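Search this site
Search
Notebook entries

Workshop Notebook, Sumus Room
June 2023
Entry by Krešimir Matić

The purpose of the present work is to settle the contents and finish of the small-goods table before the Lellomik order is confirmed. The order calls for 62 sets. Each set is to include a cup, a drawer box and a pair of blocks, and all pieces are to be suitable for use on a low table.

The drawer boxes were received from Upadhyay in two deliveries. The first delivery was sanded at 100 grit only and was returned to the bench. All fronts were then taken to 400 grit before painting. Two coats were applied to each front, with a full night between coats. The side edges are to remain unpainted, as agreed with the client.
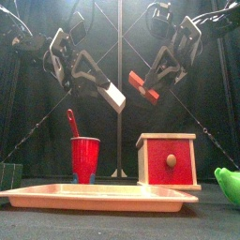

Knobs remain the principal open question. Fenonar has offered a turned knob and a flat pull at the same price. The turned knob is preferred at present, and the round wooden one reads well against the red front panel. It also sits in the middle of the face, where the drawing places it. The thin base plate is slightly wider than the body of the box, and I would retain that margin in the final version. The red of the plastic cup and the red-orange of the block are different colors. The client should be asked whether the reds in a set are required to match, and no further paint is to be ordered until a reply is received.

Cups are to be stored upright on the second shelf. Handled pieces may stand in them between sessions, provided that nothing heavy is used. Blocks are to be returned to the flat tray at the end of the day and kept apart by color.

Outstanding:
Obtain written confirmation of the knob from Fenonar, including the screw length.
Check the drawer fit on the second Upadhyay delivery. Any drawer that binds is to be marked in pencil on the underside and set aside.
Send the color question to Lellomik with one painted front and one block.
Amend the drawing to show the base plate margin on all four sides.

Filed under: Workshop notes, Small goods, Finishing

This site uses cookies to remember your settings. Accept | Manage preferences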